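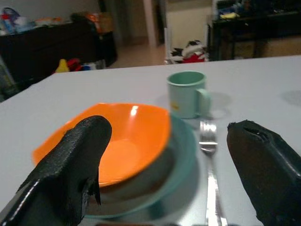 Sunday, half nine, and Beryl Horrocks had the doors propped before Freya had found the other shoe.

"They're early," Beryl shouted up. "There's a coach."

There was not a coach. There was a minibus from Eltmont with a man asleep in the front. But behind it were cars, all the way down to the bridge, and Freya stood on the stairs with one shoe on and thought, no. Too many. We said eleven o'clock.

Open day. Her idea, God help her. Two years of the Horrocks workshop being the place with the blinds down, and Estamham talking. It was weapons, according to the butcher's. It was cheese, according to somebody's aunt. So, fine, let them in, show them a robot clearing up after tea. Who could be frightened of that.

Reece was on the floor by the controller with his sleeves rolled. Other Reece was on the phone to the electrician. They had been Bellamy and Rowbotham for the first week and then just Reece and Other Reece, and Rowbotham had never forgiven anyone for being Other.

"Is he ready?" Freya said.

"It," said Reece Bellamy.

"Is it ready?"

"Sort of. Did the mug four times. Dropped the fork."

"Dropped it where?"

"Down the back of my shirt."

The arm was called Fasell. That was the name on the crate it came in, and Beryl had thought it suited him. Beryl said him. Beryl had paid for him, out of her late husband's boatyard, so she could say what she liked.

Freya looked at the table. Bowl, plate, mug, fork. Orange bowl sat on the plate, mug behind it, fork to the side. Beryl's own crockery from upstairs, becuase the proper test pieces looked like hospital and Beryl wouldn't have it. People want to see their own tea things, she'd said. They want to see it not break.

"The covering's torn," Freya said.

"Where?"

"Both fingers, Reece. Look at it. There's a flap."

"It grips better."

"It does not grip better."

"It grips the same."

No time. The new ones were in a box in Other Reece's car and Other Reece's car was at his mum's. She thought about tape. Then she thought about tape coming off on Beryl's mug in front of the whole town, and left it.

Quarter to ten. Voices in the yard. Kids, a dog, somebody laughing at the sign. Eighty-five names on the sheet at the library and that was only the ones who could be bothered to write it down.

"Neville Wainwright's with them," said Other Reece, hand over the phone.

Of course he was. Neville had washed pots in the kitchens at the Eltmont Arms since before Freya was born. Then it closed, and then he'd written to the paper. Twice. The second letter had her name in it. Sixty-four years old and looking for work and here was a young woman in Estamham teaching a machine to do the washing up. He'd put "young woman" as if it was a medical complaint. She had started an answer every night for a week and posted none of them.

"Let them in," said Beryl.

In they came. Coats, pushchair, a boy on shoulders who had to be ducked under the beam. They filled up the one side and stopped where Reece had put the tape on the floor, all exactly behind it, very good, like people at a zoo. Someone said is that it? Someone else said shh.

Freya had a speech. It was on a card. The card was in the other cardigan.

"Hello," she said. "So this is Fasell. He, it. It's going to clear the table."

Silence.

"Bowl first, then the plate, then the rest. It has to look at things to work out where they are, so it might go a bit slow. And please don't lean over the tape."

Reece pressed the key.

Nothing. Then the little whine she heard in her sleep, and the arm came up off its rest and round, and there was a proper noise from the crowd, an in-breath, even from the lads at the back. It came down over the table with the fingers wide. Stopped. It was looking.

It looked for a long time.

"What's it doing?" said the boy on the shoulders.

"Thinking," said Beryl.

It wasn't thinking. It was the orange. Freya knew it, she could see Reece's screen from where she was, the number dropping and coming back. Shiny bowl, window light, they'd never once run it in the morning with the doors open. The fingers went down a bit. Came up. Down a bit.

"Three thousand quid for that?" said a voice. "My lad's quicker and he's useless."

They laughed. More like thirty thousand, she nearly said, and didn't, thank God.

Then Neville Wainwright said, "It's the glare."

Everyone turned. He was at the front, in a tie. She hadn't expected a tie.

"It's the glare off the bowl," he said, a bit pink. "You get that. Under the lights. You go to pick up a clean one and you can't see the edge of it. You want to stand so your own shadow's on it."

Freya looked at Reece. Reece looked at the screen.

"Would you," she said. Stopped. Her face was hot. "Would you mind. If you came round this side. Not over the tape, just, yes. There."

He came round. Took his cap off first, she would remember that, and stood with his back to the doors. His shadow went over the table, and on the screen the number went up and stayed up.

Fasell went down and took the bowl by the rim.

It lifted. It went across, slow, slow, the whole room leaning with it, and it set the bowl in the tray with a tiny click and let go. And the noise they made! You'd have thought it was a baby. The dog went off. Beryl was clapping with her hands over her head.

It got the plate. It got the mug, on the second go, by the handle. It did not get the fork. The fork skated round and dropped off the edge, and Neville bent down, one hand on his knee, and picked it up and put it in the tray himself.

"Cutlery's always the worst," he said to Freya. Quietly. Not for the others.

"Is it?"

"You don't go at it from the top. You slide it to the edge and let it tip up. Who told it to go from the top?"

"I did."

"Well," said Neville.

They ran it again for the second lot at eleven, and again at noon, and he stood in his place each time without being asked. Around one Beryl came down with sandwiches and gave him the first plate. He ate standing up. Reece had his notebook out and was asking him about glasses, stacking ones, wet ones, what about the tall sort. Neville was explaining with a mustard jar.

Freya went out in the yard for some air. The minibus man was still asleep. She had the letter in her bag, the last version, four sides of it, and she got it out and read the top line, and put it back.

When she went in again he was washing up the sandwich plates in the little sink at the back, sleeves up, quick as anything.

"You don't have to do that," she said.

"I know I don't," he said. "Is there a tea towel?"

She went to look for one.

Stories by readers. Copyright remains with the author. Contact the editor | Back to top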